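Filed under: Student Work > Household and Food Studies > Project Reports

Tray to Box: Serving Tools and Lidded Containers for a Shared Snack Table

Project report by Mariann Illés and Ákos Lakatos
Course instructor: Noémi Szalai
Submitted 06/01/2021

1. Background

Our course project was to pick an everyday food task and look at how the tools and containers affect it. We chose moving small pieces of food from a tray to a box with a lid. People do this at the end of parties, at school snack tables and when packing a lunch. It is a small job, and we thought that would let us look at it closely in the time we had.

The idea came from the snack table at Volness, the after-school program where Ákos worked in November. Leftovers there were put away by hand into any box that had a lid. Trinidad Bustos runs the kitchen and wanted the children to use tongs. The tongs they had were too stiff for some of the younger ones, and a lot of food ended up on the table next to the box. She asked us if a different layout would help or if they just needed to buy new tongs.

2. What we used

We wanted a low container with a lid that comes all the way off. Hinged lids got in the way when we tried them at home. For the tray we wanted a raised edge, so that pieces pushed against it would stay on. Inside the container we wanted at least one divided area. Parents at Volness often ask for wet and dry foods to be kept apart.

The pieces are small and round, in different colors. Round pieces are harder to grip than flat crackers or bread, and they move away when the tool touches them off center. We kept to one general shape so that shape would not be another thing to think about when we compared layouts.

The container went on the left and the tray beside it, nearer the center. We set the lid slightly crooked over the container to begin with. We had seen people at Volness do this a lot: they slide the lid over partway between helpings and do not take it off or close it.
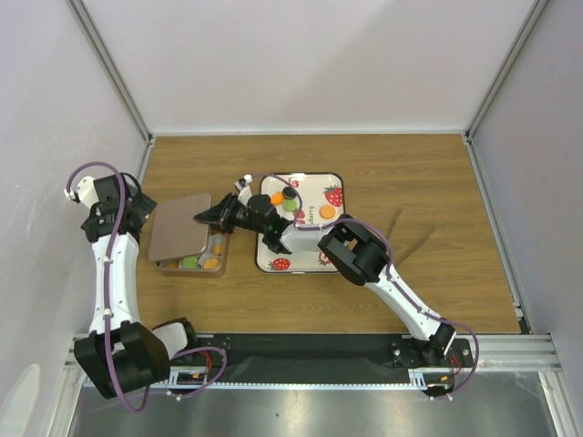
3. The lid

The half-open lid caused more trouble than we planned for. With the lid shifted toward the back left, the usable opening is a strip along the right side and the near edge. A piece can be dropped in there, but it cannot be placed. Anything that should go toward the far left has to go in under the lid, and we could not do that with tongs without bumping it.

We tried three lid positions: fully off, shifted, and resting against the side of the container. Fully off was the easiest. Resting against the side was the worst, and the lid slid down several times.

The color of the lid also mattered a little. A lid that is the same color as its box makes the edge of the opening harder to find at a glance. Magdolna Kocsis, who helped us with the trials, noticed this first. She suggested a strip of tape around the rim, and we used one in the later trials. It helped, but the tape would not last through many washes.

4. The tray

Our tray has strawberries printed on it. We did not choose it for the pattern, but the pattern turned out to be worth writing about. An orange piece lying on a bare cream area is easy to see. A piece lying over a red print takes longer to notice, mostly when you are looking for the last few. For a snack table we would recommend a plain tray in a light color.

Where the pieces lie on the tray matters too. Pieces that touch each other are hard to pick up one at a time, and the tongs tend to push the second piece away. Spreading them out before starting took a few seconds and saved more than that later.

5. The tongs 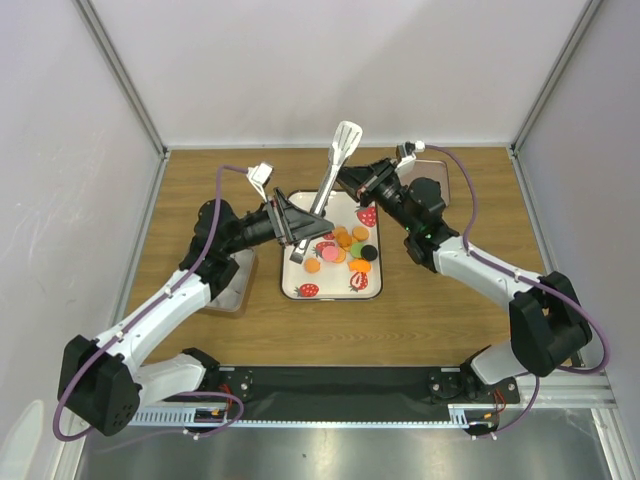
Grip was the main question in our project, and we compared two kinds of tool for it. One was a short pair of plastic tongs from the Volness kitchen. The other was a longer metal pair with a slotted end like a spatula and a flat tip. The short pair is easier to aim. The long pair keeps the hand well back from the food, and the wide end can slide under a piece instead of pinching it. The cost is reach. When long tongs are held at a slant over the tray, a small movement at one end becomes a large one at the other, and our testers often touched a second piece on the way in.

Each tester had 30 minutes with the two tools, split evenly, and 9 people took part. Seven preferred the short pair for picking up and two preferred the long pair. Both of those two were used to cooking with long tongs at home. We did not measure hand size and we should have.

6. Recommendations for Volness

Take the lid fully off before starting and put it somewhere flat, away from the tray.

Put the container on the side of the hand that does not hold the tongs. We only thought of this near the end, so it was tried with left-handed testers only once.

Use a plain tray with a rim, and leave space between the pieces.

Keep one long pair of tongs for the adult at the table and buy softer short ones for the children. Trinidad has since asked for prices.

7. Limits

All testers were students or adults, and none were the age of the children at Volness. Sticky foods were left out. We also used only one container — a deeper one might change what we say about the lid.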